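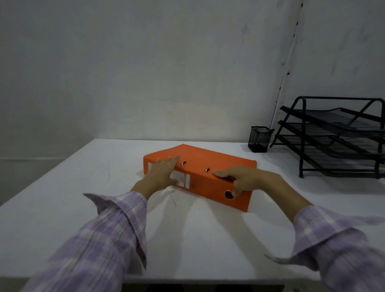
From: Malachy Quinlan
To: dagdag-data
Date: February 15, 2024
Subject: Re: [dagdag-data] Episode boundaries and labels for the desk tasks

Nadhirah Menon wrote:
> I have been going through the Sullport batch for the desk tasks and I
> have three questions before I convert any more of it.
>
> 1. Where does an episode start? Some operators start the recording
> with their hands in their lap, others with their hands already on
> the object. The loader treats both the same, so the first second of
> each clip means very different things.
>
> 2. The binder task has one text label, "move the binder to the tray",
> but a good share of the clips include turning the binder first so
> that the spine faces out. Is that one episode or two?
>
> 3. Do we keep the clips where the operator changes grip halfway? The
> Romport people dropped theirs and said training was more stable.
>
> I have 1,864 clips in the queue and would like to avoid converting
> them twice.

Answers in order.

1. An episode starts at the last frame in which both hands are still and not in contact with the task object. If the hands are already on the object when the recording opens, keep the clip but set start_contact to true. Do not trim it and do not try to guess an earlier start. The policy needs some examples that begin in contact, otherwise it has nothing to go on when it is restarted in the middle of a task. What we can't have is the two kinds mixed with no flag.

The loader change is small. I have put it on the branch named contact-flag. It reads start_contact if present and otherwise assumes false, so the older batches will still load. Please check that the August files come through with the same episode count as before.

2. One episode, two segments. Keep the top-level label as it is and add segment labels underneath:

turn the binder so the spine faces out
move the binder to the tray

The segment boundary goes where the rotation ends, even if the hands never leave the cover. I know this is harder to mark than a release. With binders and other flat, heavy objects people tend to turn and slide in one movement, and two annotators will disagree by several frames. That is fine. I compared boundaries from both annotators on 50 clips and the disagreement was well inside what the chunk length absorbs.

If there is no clear end to the rotation, use a single segment and the top-level label only. Please don't split at the midpoint as a fallback. Trorerance did that in their first release and the segment labels were close to useless for anything where the hands stay in contact.

3. Keep them. A grip change is normal behavior and the arms will need it. My guess is that Romport had trouble with their retargeting: a finger lifting off a surface and coming down again gives a jump in the estimated wrist pose, and if that is not smoothed the action targets are bad for a few frames. Our smoothing handles most of these cases. Clips where the wrist still jumps after smoothing are marked pose_suspect and go to the side folder for now.

Two related points while you are in there.

Sleeves. Loose cuffs are confusing the hand tracker at the wrist, mostly in the left hand. I don't want to put a dress rule on the operators, because the deployed system will see all kinds of clothing on people nearby and the visual variety is useful. But the wrist keypoint should carry its confidence value through conversion instead of being rounded to 0 or 1. At the moment convert.py throws it away.

Object pose. For the binder we only need position on the table and heading. Take the heading along the spine, pointing toward the end with the finger hole. If the hole is covered by a hand for the whole clip, leave the heading sign blank – the training code will mask it.

On quantity: the target for this task is 1,000 usable episodes, and by my count we have about 700 that pass the checks without any rework. I would convert those first, run one training pass, and look at the failures before touching the rest of the queue. If the policy is already turning the binder reliably and only failing at the tray, there is no sense in annotating more rotations by hand.

Can you send me the list of clip IDs you have already converted? I will rerun only those with the new flag.

Malachy

_______________________________________________
dagdag-data mailing list
Replies go to the list by default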